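How to find out if a robot can do your fiddly shop chores

My friend Sachiko Nishimura keeps asking me if a machine could take over the card job at her coffee counter yet. My short answer is not quite, but you can test it yourself in an afternoon, and it's kind of fun!

Start by picking one chore and writing it down as tiny moves. "Put the cards in the box" is really: find the pile, separate one card, turn it the right way, set it on the stack. Paper is mean to grippers (slick, thin, always sticking to its neighbor), so circle the separating step in red.

Next, do the chore yourself with two fingers of each hand and no sliding cards to the table edge. If you can't manage that, a basic two-finger gripper will probably struggle too. I dropped 12 cards before I got the hang of it. 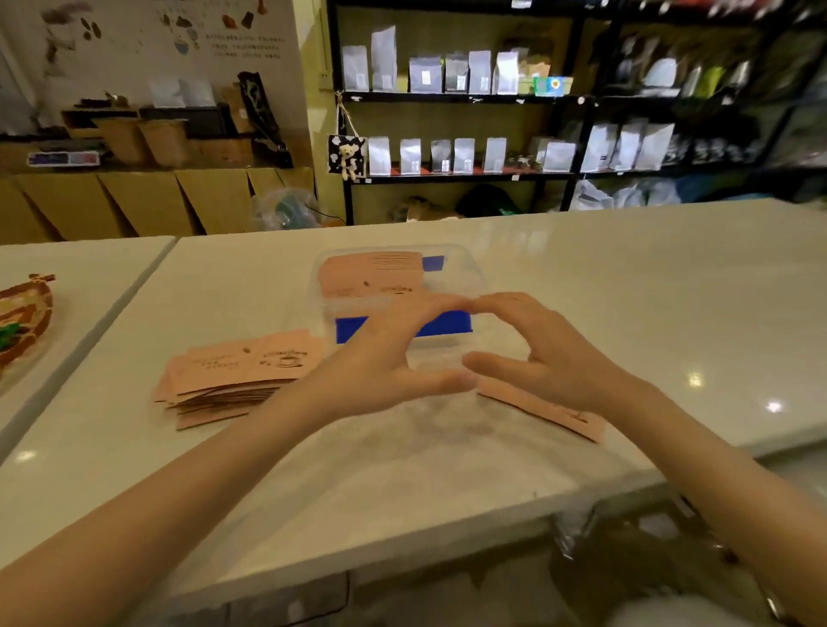
Then mess things up on purpose. Fan the pile, flip a few cards, leave one lying crooked, and try again. A neat stack is the easy version, and real counters don't stay neat. Write down every spot where you had to stop and fix something by feel, then take that list to whoever is selling you the robot and ask to see those exact moves, at normal speed.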